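第4章 室外气象站的选址与安装

Birari W3 型室外气象站由传感器主体、立杆、底座和室内显示器组成。安装位置对读数的影响比仪器本身的误差大得多，请在打开立杆包装之前读完4.1节。 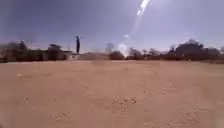 4.1 选择位置

风速和雨量读数最容易受周围物体干扰。选址时按以下顺序考虑：

1. 先确定风速传感器的位置。传感器与最近障碍物（房屋、围墙、树木）的水平距离应不小于该障碍物高度的十倍。院子较小、达不到这一距离时，可把立杆装在屋顶，做法见第5章。

2. 确认地面平整，坡度不超过三度。避开低洼处和排水沟出口。

3. 避开大面积的水泥或沥青地面。这类地面在白天吸热，傍晚放热，会使气温读数偏高。草地最好，裸露的土地也可以使用。

4. 在选定的位置测试信号。把传感器主体装上电池，平放在选定点，再到室内查看显示器右上角的信号格。至少应有两格。W3 型在无遮挡情况下的传输距离为100米，每穿过一道砖墙大致减少三分之一。

5. 用木桩标出底座中心，并在安装记录表（附录B）中写下位置。

注意：不要把气象站装在空调外机、烟囱或厨房排风口附近。

注意：松散的沙土地面不能直接使用随附的地钉。请按4.3节浇筑混凝土底座，或另购 Durnard 螺旋地锚（四支装）。

4.2 开箱检查

底座安装前核对以下零件。缺件请在收货后七天内联系经销商。

传感器主体　1件
风杯和风向标　各1件
雨量桶（含滤网）　1件
立杆上段、下段　各1根
底座板　1块
拉线　3根
地钉　4支
U形卡　2套
内六角扳手　1把
室内显示器及电源适配器　1套

传感器主体不含电池。请使用三节5号锂电池。冬季气温低于零下十度的地区不要使用碱性电池，电压会在夜间降到工作值以下，显示器上会出现成段的空白数据。

4.3 安装底座

黏土或壤土地面：

1. 清除底座范围内的石块和草根，用铁锹背面拍实。
2. 放上底座板，用水平尺在两个方向上校平。
3. 将四支地钉依次敲入，每支先敲入一半，四支都到位后再全部敲到底。
4. 再次校平。偏差超过一度时，起出地钉，垫土重做。

沙土或回填土地面：

1. 挖一个边长40厘米、深50厘米的方坑。冻土层较深的地区，坑深应超过当地冻土深度。
2. 坑底铺5厘米碎石并夯实。
3. 倒入混凝土，抹平表面，趁未凝固时按底座板的孔位插入四根M10地脚螺栓，露出高度为4厘米。
4. 用塑料布盖好，养护至少三天，气温较低时延长到七天。
5. 放上底座板，拧紧螺母，并用水平尺检查。

警告：挖坑前请确认地下没有电缆、燃气管或水管。不清楚时先向物业或当地管线部门查询。

4.4 竖立立杆

此步骤需要两个人。风力超过四级时不要作业。

1. 在地面上把立杆上段插入下段，对齐销孔，插入锁销，听到咔嗒一声为止。
2. 将三根拉线挂在上段的拉环上，暂时不要拉紧。
3. 用U形卡把传感器主体固定在杆顶。机身上的N字标记先大致朝北，准确方向在4.5节调整。
4. 装上风杯和风向标，用内六角扳手拧紧顶丝。用手拨动，两者都应转动自如。
5. 一人扶住杆底，另一人从杆顶一侧把立杆抬起，插入底座套管，拧紧套管螺栓。
6. 三根拉线按120度均匀分布，另一端固定在距杆底1.5米处。轮流收紧，每次每根只收半圈，避免把立杆拉弯。

警告：立杆为金属材质。安装点与架空电线的水平距离必须大于立杆总高的两倍。雷雨天气不要靠近或触摸立杆。

说明：早期批次（序列号以 117 开头）的立杆上段没有拉环，请使用配件袋中的抱箍代替。

4.5 校准方向和雨量

1. 用指南针找到北方，并按当地磁偏角修正。手机指南针应远离立杆至少两米使用，否则读数会受金属影响。
2. 松开U形卡，转动传感器主体，使N字标记对准正北，再拧紧。
3. 检查机身上的圆形水准泡，气泡应在圈内。
4. 取下雨量桶的滤网，用量杯缓慢倒入100毫升清水，时间不少于五分钟。
5. 查看显示器上的累计雨量，与附录C的对照值相差在百分之五以内为合格。超出时，调节翻斗下方的两颗螺钉，每次转四分之一圈，然后重新测试。
6. 测试结束后长按“雨量”键三秒，把累计值清零。

注意：倒水过快会使翻斗来不及复位，得到的数值偏低。

4.6 与显示器配对

1. 给显示器接通电源，等待屏幕显示“搜索中”。
2. 按一下传感器主体底部的配对键，绿灯闪三次。
3. 两分钟内显示器应出现气温和湿度读数。风速和雨量在下一个发送周期后出现。
4. 进入“设置”，输入海拔高度。气压读数会据此换算为海平面气压。
5. 设置日期、时间和单位。

显示器最多保存365天的日汇总数据，存满后从最早的一天开始覆盖。需要长期保存时，请每年1月用USB线导出一次，文件为CSV格式。

搜索超过五分钟仍无读数时，取出电池，等待一分钟后重新装入，再从第1步开始。装入电池后湿度短时间停在98%属于正常现象，通常半小时内恢复。

4.7 安装后的检查

第一周内检查一次拉线和套管螺栓，之后每三个月检查一次。大风过后应另行检查。

多沙尘地区，每月清洗一次滤网和辐射罩。用软毛刷和清水即可，不要使用高压水枪，也不要给风杯轴承加油。

雨量桶内如有落叶或鸟粪，取下桶身冲洗，翻斗用棉签擦净。冲洗会产生雨量计数，完成后请按4.5节第6步清零。

4.8 更换零件

风杯、滤网和拉线可单独订购，订购时请提供底座板背面的序列号。Bastbridge 生产的通用立杆外径与W3型相同，可以配合使用，但其底座套管较浅，不适合装在屋顶。Londoño 的U形卡孔距不同，不能替换。

本章修订：Deisy Apaza
修订日期：2019年10月7日

下一章：第5章 屋顶安装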